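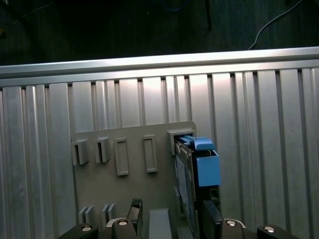 Slotted aluminium bed with grey mounting plate and fixtures, assembly room, Calteck.

Visit to the Calteck workshops, Harkosmont

Reading time: 4 minutes

On Fri 11 May a party of 12 members of the Grerkitz Technical Society visited the Calteck workshops at Harkosmont, at the invitation of the works manager, Ms Eimear Moriarty. The party was led by Mr Ambros Oberholzer. The Society last visited the site when it consisted of a single hall, and members who remembered that occasion found it much altered.

The visit began in the stores, where Mr Kam-wah Lu explained how aluminium profile is received, checked and cut. Lengths are held in horizontal racks according to section, with the heaviest nearest the saw. Offcuts are kept if they are long enough to be used as feet or cross-pieces, and the remainder is collected for recycling. Members asked several questions about the squareness of the cuts. Mr Lu showed the stop and the reference block against which the first piece of each batch is tried, and allowed those present to try one for themselves.

From the stores the party moved to the assembly room, which was for most members the chief interest of the day. Work is done there on beds made up of slotted aluminium extrusions laid side by side, so that the whole surface presents a series of parallel channels. A stout horizontal rail of the same metal runs along the edge of the bed. The finish is plain brushed metal, and it takes the light strongly towards the middle. Ms Ya-wen Mak, who is responsible for fixtures, remarked that visitors often suppose the ribs to be decorative. The channels allow a plate to be fastened at any point along them, and a bed can therefore be given over to new work without drilling.

One such plate, in matt grey, was fixed flat to the bed and attracted a good deal of attention. It carries a row of raised fixtures along its upper part: two small U-shaped brackets, two tall open rectangular frames and, at the right, a wider bracket. A blue plastic holder, box-shaped and open at the top, was seated in the wider bracket by means of a tab, and a thin dark card extended down from it. The fixtures are not all set at one level. Mr Oberholzer enquired whether this was intended, and Ms Mak replied that the positions on any plate are settled by trial at the bench and drawn up afterwards. She added that the drawings are revised every December.

There followed a discussion of fit. Ms Mak's view is that a bracket should hold its part firmly enough to stay where it is put, and should still release it without the use of a second hand. Early fixtures at Calteck were, she said, a good deal too tight. Members with experience of pattern-making thought the same had been true in their own trade, and the conversation continued for longer than the timetable allowed.

The final part of the tour was given by Mr Chin-lung Cheng, in the inspection room. Plates are brought here before they go into service and again at intervals of 17 weeks. Mr Cheng demonstrated the use of the height gauge and showed a worn bracket beside a new one - the difference could be felt with a fingertip more readily than it could be seen. He also described the Lam labelling system, adopted last year, under which each plate carries its own number and each fixture is recorded against it. Up to seven fixtures may be entered for a single plate. Some members felt that a card index would have served equally well, and Mr Cheng agreed that one is still kept.

Tea was served in the canteen, where Mr Oberholzer thanked Ms Moriarty and her colleagues on behalf of the Society. In reply, Ms Moriarty said that the workshops would be pleased to receive a second party from those members who could not be accommodated on this occasion. Names should be given to the Visits Secretary in writing. Stout shoes are required throughout the building, and the stairs to the inspection room are steep.

Related items
Notes from the autumn lecture: Choosing a Workbench
Visit to the Harkosmont pumping station
Guidance for members attending works visits
Library additions: jigs, fixtures and measurement

Contact the Visits Secretary | © Grerkitz Technical Society | Back to top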